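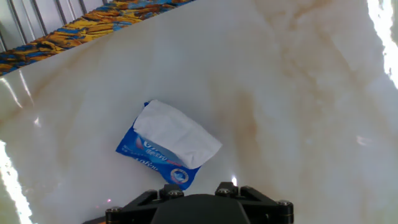
Gravevton Materials Workshop
Notebook entry, 8 November 2022
Entered by: Annatjie Nel
Present: B. Mahlangu, L. Visser

Purpose
To continue the stain and sealer trial on pale calcite stone for the Oltmanns lobby. The July series was set aside after the control tiles were found to have been honed twice.

Procedure
Tiles were wiped with deionized water and left on the rack overnight. Sealer was applied by pad in two coats, 30 minutes apart. Cold coffee, red wine and lemon juice were then placed on each tile under watch glasses. Pads from the opened carton only; the new carton has not been checked for lint. 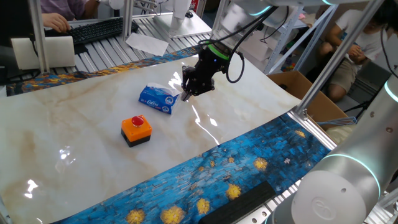
Observations
Tile 4 weighed 973 g before sealing and was not reweighed, an omission on my part. Coffee lifted from tiles 2 and 4 with water alone. Lemon juice etched every tile, sealed or unsealed, to a dull ring that can be felt with a fingernail. Mr. Mahlangu repolished one ring with 3000 grit and recovered some 700 square millimeters of gloss. The edge remains visible in low light.

Outstanding
Wine results to be read tomorrow by Ms. Visser. Mr. Shezi is asked to confirm whether Cistier will supply the second sealer in the smaller can. Tile 6 has a hairline crack at one corner and should be withdrawn.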